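Vija Siliņa
Thread, 27 April 2022

1/ Notes on water for black tea, since I keep getting asked in replies and keep answering badly. Everything below is for loose leaf, orthodox, mid-grade. Bagged tea behaves differently and I may do it separately.

2/ I have been using one tea throughout: the Darton breakfast blend, same batch, bought in January and kept in a sealed tin. It is a plain tea with no smoke and no flowers. Faults show up in it quickly.

3/ Three waters. Tap water at my address, which is hard. The same tap water through a jug filter. Bottled Pelau, the still one, which is soft and easy to get here.

4/ Method. 3 g of leaf, white lidded tasting cup, water straight off the boil, lid on, timed. Strained into a bowl. Tasted warm, then again once cool. A cool cup tells you more about bitterness than a warm one does.

5/ Result for hard tap water: dark, dull liquor, film on the surface within minutes, flat in the mouth. The film is what most people call scum. It forms when calcium and bicarbonate in the water meet the polyphenols in the tea, with oxygen from the air. It is harmless and it looks bad.

6/ Result for filtered: redder, clearer, very little film. More bite. With milk this was the one I preferred.

7/ Result for Pelau: brightest cup of the three, most aroma, and noticeably sharper at the same steeping time. At five minutes it was too much for me without milk. At three and a half it was the best plain cup of the lot.

8/ So steeping time and water have to be set together. A time printed on a packet assumes some water or other, and the packet does not tell you which. If your water is soft, start shorter. If it is hard, more time gives you more colour and not much more flavour.

9/ On jug filters. The common ones use an ion exchange resin plus carbon. The resin takes down the temporary hardness and the carbon takes out chlorine. Both wear out. Mine was clearly worse towards the end of the cartridge, and the film came back before the indicator said anything.

10/ Do not use distilled water alone. I tried it for completeness. The liquor was pale orange and the taste was thin and sour at the edges. Some mineral content is needed.
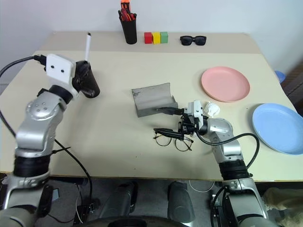
Elīna Krūmiņa replied that she gets the same film with filtered water whenever she makes a big pot, and wanted to know if the pot was to blame.

11/ Elīna, possibly the kettle before the pot. If there is scale in the kettle, flakes come over with the pour and you put back part of what the filter removed. Descale with citric acid, rinse twice, boil once and throw that water away. Then try the pot again.

12/ Also, a big pot sits for longer. The film needs air and time. A pot with a narrow neck and the lid on will show less of it than an open jug. If you decant, decant once.

13/ On reboiling. I have read many times that twice-boiled water makes flat tea for lack of oxygen. I could not pick it out blind. Once water has reached a full boil there is very little dissolved oxygen left in it, first time or second. I would not empty a kettle over it.

14/ Temperature matters more. A cold cup pulls the water down a long way before the leaf has done anything. Warm the cup, empty it, then add the leaf. My cups were warmed for all the tests above. I skipped it once by accident and threw that round out.

15/ Several people asked about milk first or milk after. For a pot it makes little difference to the extraction, the leaf being in the pot. For a cup with the leaf in it, milk first cools the water and you get weak tea. Milk after, in that case.

16/ Lemon. A small amount of acid lightens the colour and stops the film from forming at all. It is a real fix for hard water if you like lemon. It is no use with milk, which will curdle.

17/ I repeated the hard and filtered cups with a Luik second-grade leaf, which is broken quite small. Same direction, smaller gap. Small leaf gives up its strength so fast that the water has less chance to spoil it. That may be why cheap blends sold in hard-water towns tend to be cut fine, but I have no source for that and would like one.

18/ Deividas Žukauskas asks about green tea. I have only done one, an Erkent steamed green, at a lower temperature. Hard water turned it yellow-brown and took most of the smell away. Filtered was acceptable. Pelau was much better. Green tea seems less forgiving than black, on a sample of one.

19/ Ott Ozoliņš asks about cost. Bottled water for every cup is silly money and a lot of plastic. I use filtered for daily tea and keep a bottle for comparing new purchases, so that my notes from one month to the next are on the same water.

20/ If you want to test at home, all you need is two cups of the same size, scales that read to a tenth of a gram, and a timer. Have another person pour so that you do not know which is which. Write down your preference before you ask.

21/ Correction to 4: the lidded cup was filled to just under the lip, which on mine leaves room for the leaf to swell. If yours is larger, scale the leaf up with it. Sigita Koppel spotted that I had left this out.

22/ Next is storage. I have the same Darton blend in a tin, in a clip-top glass jar on the windowsill, and in its opened paper bag. The jar already smells of less than the tin does. I will post when the paper bag has had 30 days.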